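Alanel Two-Arm Kitchen Bench

Can a machine put the dishes away yet? Getting there! The Alanel is our bench for teams working on that very question — two arms, a gripper on each, and room between them for ordinary kitchen stuff.

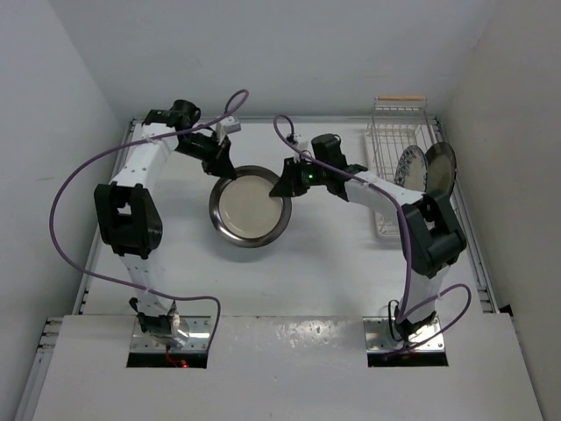 Cups are still harder than plates, and a full sink is a long way off. But every month the list of chores gets longer, and we love watching it grow.

Made by Jernus in Gokdale. Part no. 786. Ships in 4 crates.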